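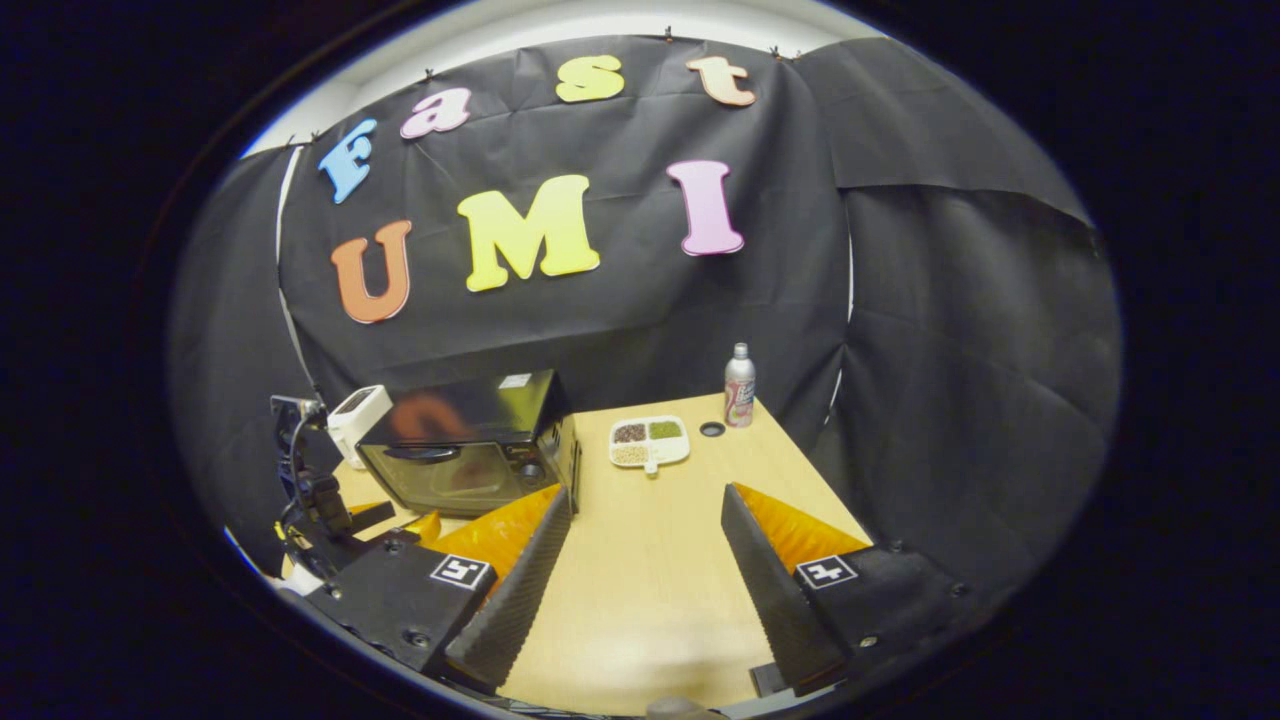

About Sorkis

We write the rules that robot people use on an ordinary working morning, and we love doing it!

Sorkis began with a disagreement over a checklist. Annick Grewal was running the teaching sessions at Hostwood, where trainees showed a machine how to do kitchen jobs by doing them first with a gripper in the hand, and every trainee had a different idea of when a session was fit to start. Annick wrote down what she thought, pinned it up, and came back after lunch to find it covered in corrections (most of them good ones). That sheet of paper was the first version of our bench code. The current one has 63 clauses and still gets corrected, usually in pencil.

What we do

We help small labs, colleges and workshops set up good practice for teaching robots by hand. That means table layout, marker care, labelling, food handling, electrical safety and the way recordings are named and kept. We publish the bench code free of charge, we run courses, and we visit people who would like a fresh pair of eyes on how they work. We really enjoy the visits.

A few clauses people ask us about most:

Clause 4. Markers on the fingers are wiped and checked before the first recording. A scratched marker is replaced, never coloured in with a pen.

Clause 11. Heating appliances stay unplugged unless the task needs them on. If it does, a second person is present the whole time.

Clause 19. Dry goods used for practice are never eaten afterwards, however clean the tray.

Clause 27. Spray cans are kept away from anything that heats up, and go back in the cupboard at the end of the session.

Clause 40. A failed attempt is kept and marked as failed. Please don't delete it! Somebody will want it.

How the code changes

Anyone can suggest a change. We read suggestions together every March, try the promising ones at our own tables for 20 sessions, and then either adopt them or write back saying why we haven't. Clause 40 came from a first-year student at Dondent College, and the wording is still hers.

Courses and visits

Our foundation course lasts 3 days and is mostly spent standing up. You will set up a bench, record on it, swap with another pair and check theirs against the code. The Lindqvist room, where we teach, opens at 8.30 and the kettle goes on straight away.

No background in robotics is needed. We have taught cooks, joiners, a retired bus driver and plenty of engineers, and they all argue about clause 19.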